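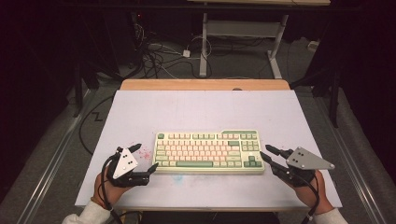 Section 4. Setting up the bench for the paired hand grippers

This section covers the bench layout and the first keyboard session with the Pevolach grippers. It assumes both grippers are assembled and that you have finished the power check in Section 3. Text by Lærke Vídalín, last revised 17 August 2020.

4.1 Laying out the bench

1. Lay the white board on the table and push it square to the front edge. Smudges and old marker stains do no harm, but scrape off anything that has raised an edge.

2. Put the keyboard near the middle of the board, parallel to the front edge. Leave it unplugged for the first session.

3. Set one gripper on each side of the keyboard with the jaws facing in. Keep 200 mm free on both sides.

4. Run each gripper cable back past your wrist and down over the front of the table. Leave enough slack to reach the far corner of the board.

5. Check that the marker plate is tight on each gripper. The dots must stay clean. Wipe them with a dry cloth only.

Caution: Solvent lifts the dots off the plate. If you have used any, print a new plate before going on.

Note: On the Sirkodcombe benches the floor cables come in from the left. Step over them and do not move them while the Bunting logger is running.

4.2 Closing the jaws

1. Pick up one gripper and hold it over the middle of the keyboard, clear of the keycaps.

2. Squeeze slowly until the two pads meet. They should touch along their full height. A thin line of light near the top is acceptable.

3. If the pads meet at the bottom first and stay wide apart above, open the jaws, loosen the pad screws by a quarter turn, close the jaws again and retighten.

4. Open and close 10 times, then look at the seam once more.

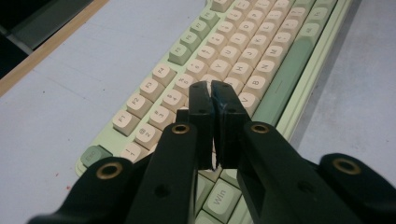 Do the pads need replacing once they are scuffed?
Light scuffing can stay. Change both pads together when one is gouged or no longer closes flat against the other.

Caution: The brass inserts are pressed into printed plastic. Use the short hex key from the Jalley kit and stop as soon as the screw is snug – a spinning insert means reprinting the finger.

4.3 First session

1. Start the logger and wait for both grippers to show as tracked.

2. With the jaws closed, press the spacebar, then Esc, then any letter key. Come straight down and lift fully between presses.

3. Repeat with the other gripper.

4. Stop the logger and save the file before you put the grippers down.

If tracking drops out, tilt the plate back into view and hold still for 2 seconds. If it drops out again in the same spot, go back to step 5 in 4.1. Report a gripper that keeps losing tracking to Tonantzin Arriaga and leave it off the bench until it has been checked.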